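Visiting the Prorkier open day with two children – is the bag demonstration worth the trip?
Posted in: Days out, Sistuvside and area
448 views

Hello all. I am thinking to go to the open day at Prorkier with my two children. The page says only "handling of packed fruit by robot arms" and I could not find how long it takes, or how near the visitors may stand. We must take two buses, so I would like to know before.

Tilahun_side
14 Dec 2021

We went in October. It is a small room with a gray table, and the robots hold zip bags with fruit inside, and there is a small white label in the bag.

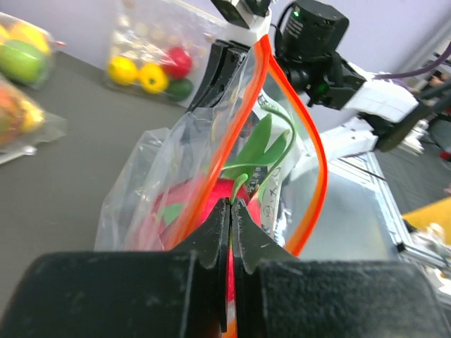 The talk was 17 minutes and then you can put questions. My advice is to ask why they use bags, as the woman gave a very good answer: a box keeps its form, but a bag folds in a new way each time, so the arm must look again before it closes. My son is nine and he understood this part. The children stand behind a line on the floor – it is near enough to see the fingers.

ammont_reader

It is ok. Parking is bad.

grayheron

I agree with the first reply, but I want to correct one thing. There are two talks, and the second is longer and more technical. For children please choose the morning one. Also do not promise them a snack, the bananas in the bags are artificial. Mine were a little disappointed.
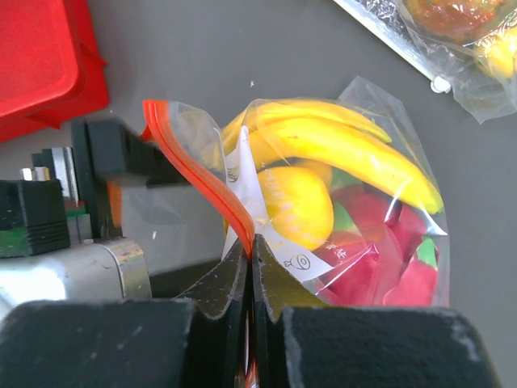

Zipper seal held between the two fingertips, bananas inside the bag.

If you come by bus, get off at Ammont and walk nine minutes along the canal. The entrance is at the side of the building, and the door at the front stays closed on open days.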